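Sirkeo Hand Gripper, Home Build Guide
Section 4: First grip checks
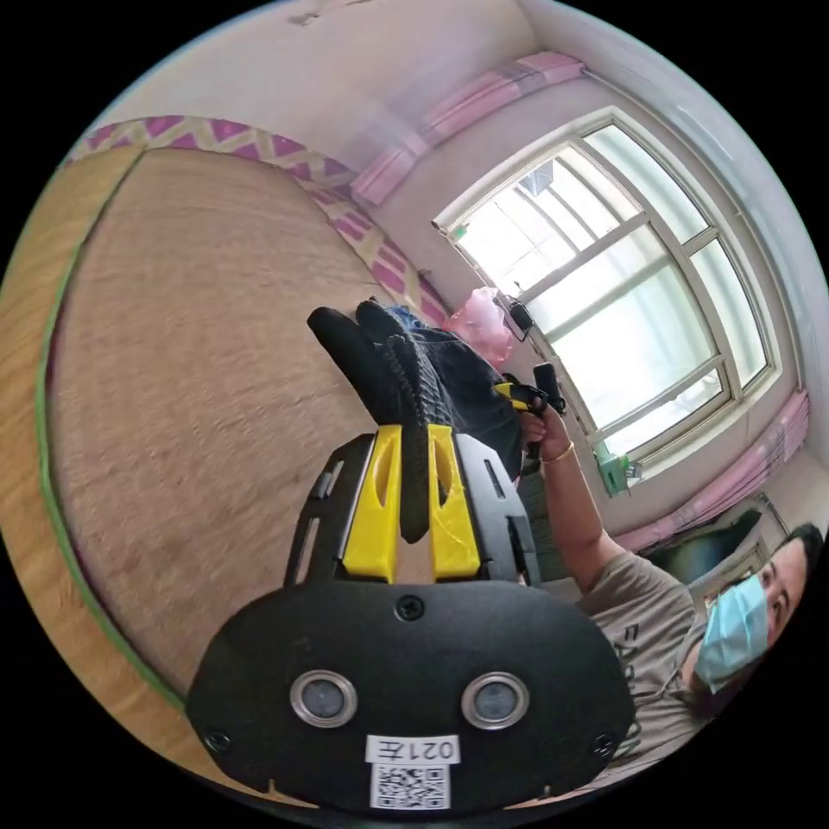
Do these checks before you record anything. The old Mikimow notes say a fresh build is "ready out of the box." I have put together enough of these to doubt it, and so should you.

1. Squeeze the trigger slowly, 50 times. Listen for a click near the end of travel. Uchenna says a click is harmless. Mine cracked a finger mount two days later.

2. Close the fingers on nothing. They should meet along their full length. If only the tips touch, go back to Section 3 and reseat the left finger first.

3. Pick up something soft, such as a glove or a sock. Hold it for 38 seconds. If it creeps, tighten the rail screws a quarter turn and try again.

CAUTION: Do not keep tightening past the second try. The threads are printed plastic and they strip.

4. Repeat step 3 with a second gripper if you built a pair. Don't assume they match. Ours came off the same printer at the Sandbridge shop and needed different settings.

5. Write down the label number with your results.

Note: The parts list claims the grip pads last 198 hours. I have no idea where that number came from, and Nneka, who typed up the list, doesn't either. Check the pads every time you set up.

Note: A soft item that holds well tells you very little about a hard one. Mugs and screwdrivers are covered in Section 5.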